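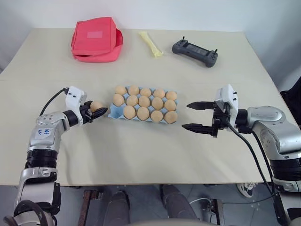
The Egg Route

Up the Hill

Osvaldo Dantas took over his sister's egg route in July, when she went into the hospital for her hip. She gave him the keys to the truck and a school notebook with a green cover. The notebook had the customers in it, in the order she drove them, with what each one owed.

"Go in order," Marta said. "If you skip the Pruetts and come back, the dog gets confused."

He had driven a city bus until he retired, so he was used to going in order. He put the notebook on the dash and left Brondavden at six in the morning with the windows down.

The truck was a Vadus, older than his daughter, and it did not like second gear. The eggs rode behind the seat under a wet sheet. At each stop he took out what the notebook said, put it on the porch or in the box or on the freezer in the garage, and picked up the empties and the money. Most people left the money in a jar. One left it in a boot.

By nine he had finished the valley side and started up Route 378. The road followed the Nirau for a few miles and then left it. He had not been up there in years. There were new mailboxes and the old sawmill had lost its roof.

The last name in the notebook was Corliss. Next to it, where the other pages had an amount, Marta had written only "one dozen, wait."

He didn't know what that meant. He thought maybe it was a note about the road.

The Corliss place was a white house with a metal carport. He knocked on the side door and a woman opened it right away, as if she had been standing behind it. She was past eighty and had a cardigan on in spite of the heat.

"You're not Marta," she said.

"I'm her brother. She's having her hip done."

"Did she say to wait?"

"It's written down."

"Well, come in, then."

He sat at the kitchen table while she put the eggs in the refrigerator. She moved them over one at a time from his carton to a bowl, and it took a long time. She checked every one. Then she gave him the carton back, poured two cups of coffee, and sat down across from him.

She didn't say anything. He drank some of the coffee. A clock over the stove was running fast, and he looked at it and then at his watch.

"You have somewhere to be?" she asked.

"No, ma'am. You were the last one."

"I'm always the last one. That's how we set it up."

When the coffee was gone she thanked him and opened the door. She hadn't paid. He stood by the truck for a minute and then drove home.

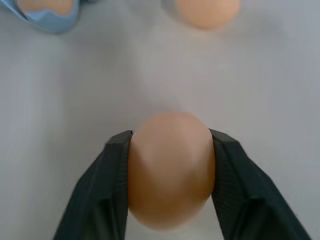 What Marta Said

He went to see his sister that evening. She was sitting up with a tray in front of her and had eaten only the pudding.

"How was the dog?" she asked.

"Fine. What's going on with Mrs. Corliss?"

"Did you wait?"

"I had coffee. She never paid me."

"She doesn't pay," Marta said. "She paid already."

He moved the tray to the windowsill so he could put his hat down. Out in the hall somebody was pushing a cart with a bad wheel.

"You remember the winter Dad was laid off," she said. "You were already in the city. I was the only one home."

"I sent money."

"I know you did. You sent 25 dollars a month, and Mom put it toward the truck. I'm talking about the store. Mr. Shboul carried us on the books till spring, and then he couldn't anymore. He had his own bills. He came out to the house and told Dad himself, standing up in the kitchen with his coat on. Dad shook his hand. The next week I went in for flour with what change we had, and Mr. Shboul turned the book around on the counter and showed me. It said paid. The whole page."

"Who paid it?"

"He wouldn't say. He'd promised. I found out after he died. His son was cleaning out the store and gave me the page, and there was a check stub clipped to the back of it."

"Corliss," Osvaldo said.

"Her husband was alive then. They didn't even know us. They'd come down for groceries, and I guess they heard Dad and Mr. Shboul talking out in the lot one day."

"Did Dad ever find out?"

"Dad was gone by then. So was Mom."

He thought about that. He had been on the late shift that winter, living in a room over a tire shop and eating canned soup. He had thought 25 dollars was a lot.

"How much was the page?" he asked.

"It doesn't matter how much. I went up there with the money in an envelope and she wouldn't take it. She got mad at me. She said her husband had made her swear not to bring it up, and there I was bringing it up. So I asked if she liked eggs."

"And the waiting?"

"That was later, after he passed. I noticed she had two cups out." Marta pulled the blanket straight. "Nobody else goes up there but the mail. Can you hand me that water?"

He handed it to her. She drank some and asked whether he was washing the cartons or just wiping them. He said wiping. She told him the plastic ones had to be washed.

Second Gear

Marta was supposed to be back on the route in six weeks. It took longer. The hip was all right, but she had a cough that came after it, and the doctor didn't want her lifting.

Osvaldo got better at the job. He learned to double-clutch into second. He learned that the Pruetts' dog would go lie down if you spoke to it first, and that the woman with the boot always shorted him a quarter and always made it up the next time. He fed the hens at night and cleaned out the coop with the radio on. One of the hens, a gray one, would only lay under the tractor, so he put some straw there.

At the Corliss house he drank his coffee. The first few times they didn't talk much. Then one morning she asked what he used to do, and he told her about the bus. She wanted to know all the stops. He gave them to her from the depot to the end of the line, 40 stops, and she listened with her eyes closed.

"I rode a city bus 3 times in my life," she said. "I never knew how to make it stop."

"There was a cord."

"I saw the cord. I didn't know if it was for everybody."

He laughed, and after a moment she did too.

He never brought up the page. A few times he came close. Once she was looking for the sugar and said her husband used to hide it from himself on top of the cabinet, and Osvaldo got up and felt around up there and found an old sugar bowl with nothing in it. He washed it and set it on the table. He stood there at the sink a while with the towel.

"What is it?" she said.

"Nothing. I was going to say something, but I forgot what."

"Then sit down. Yours is getting cold."

In the fall Marta came out to the truck one morning in her coat. She had the green notebook in her hand, and she looked thin but she was walking without the cane. He slid over to the passenger side. She shook her head and came around and got in on that side, so he had to slide back.

"I'll do the porches where it's flat," she said. "You drive."

They did the valley and then the road along the river. She told him he was riding the brake. At the Pruetts' she got out and talked to the dog for so long that he turned off the engine.

When they pulled in under the carport, the side door was already open. Mrs. Corliss looked at the two of them through the windshield. Then she went back inside, and by the time they got to the kitchen with the eggs, she was up on her toes at the cabinet, reaching for another cup.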